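Wrist camera – worth keeping the wide view, or crop to the fingers?
Posted in Grippers and end effectors

Bela
I'm comparing two wrist camera mounts for a parallel gripper in simulation before we buy anything. The task is picking up a black cylinder with a green ball on it. Renders from the wrist view:

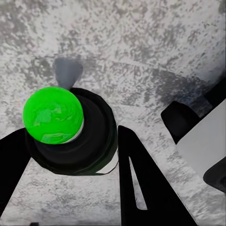
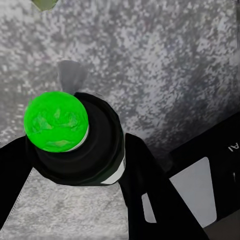

My policy takes a small square picture, so every pixel counts. A fair share of each render goes on the gripper itself – the black fingers against the black cylinder are hard to tell apart once it is scaled down, and the green ball is the only thing that stands out. Should I crop in, or move the camera? I have 347 episodes so far and would like not to redo them all.

Flaltaver
Don't crop yet. We did that on a similar set-up and lost both fingertips whenever the gripper opened fully. Try changing the finger colour in the sim first. Light grey pads on the inner faces were enough for us, and you can fit the same on the real thing with tape. Then re-render the old episodes from the saved joint states, if you kept them. Ours took over 18 hours on one card, but it needed no new driving.

Also vary the table texture. A speckled top like yours is busy, and a model can latch on to it.

Brameo
Move the camera. I tilted mine by 3 degrees and it was fine.

Altıntaş
Three degrees won't do much if the housing is filling the right side. I'd run both mounts with the same 2 seeds and compare grasp success before deciding. Check the lens figures match the camera you plan to buy as well – the default field of view in the sim is often wider.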